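About Sumitz Repair School

We teach people to fix the things they already own, and we have been doing it in the same old feed store on Prernisholm Road for longer than any of us expected.
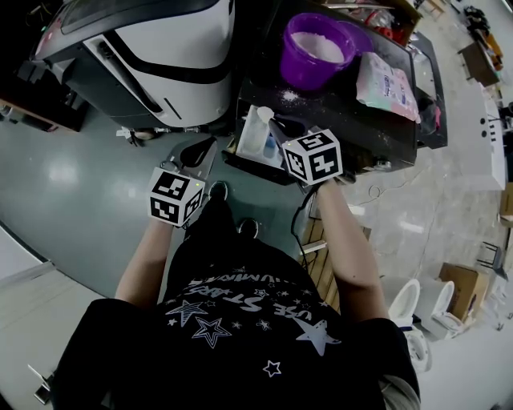

One of our former students wrote to us in January that she had put off signing up for years because she was sure she would be the only one in the room who couldn't tell a fuse from a resistor. She wasn't, of course, and she now keeps her mother's radio going along with her own. We get a good many letters like hers, and we read them out over coffee.

The school started as an evening class in lamp rewiring. People brought their lamps, and then they brought toasters, and a sewing machine or two, and one winter a whole church organ pedalboard that sat by the back door until spring. The landlord was patient about it – he had a toaster in the pile himself. By the time the feed store came up for lease, we had a waiting list and nowhere to put it, so we signed the papers and spent the summer scraping paint.

Since then more than 2,000 people have taken a course with us. Some come for a single Saturday and some never quite leave. We have taught retired machinists who wanted company, teenagers who wanted to build guitar pedals, and new homeowners who had just met their furnace for the first time.

What we teach

Our main course is Household Repair, which runs for five weeks and covers cords, plugs, switches, small motors and the kind of patient looking that finds most faults before you ever pick up a tool. You bring something broken from home and work on it the whole way through. If it can't be saved (and now and then it can't), we help you take it apart properly and keep the good screws.

After that you can go on to the Balogh Course, named for the street where we held our first class. It's all sewing machines, old and new, and it fills up fast. We also run a clock evening, which is quiet and a little slow and much loved by the people who come to it.

How we do things

Classes are small and we have two teachers at every session, so you won't sit with your hand up for long. Tools are here for you to use and so are the safety glasses. You are welcome to bring your own screwdrivers if you're fond of them. Please do wear closed shoes and tie back long hair.

Tuition includes parts up to a modest amount, and we keep two free places in every course for anyone who needs one. Just ask at the desk or put a note on your form. We don't ask for paperwork.

Coming to see us

We're across from the Drolonard bakery, with parking in the gravel lot behind the building. The front door sticks in wet weather, so give it a good push – yes, we know, and it's on the list. Come by any evening there's a class on and have a look around before you decide.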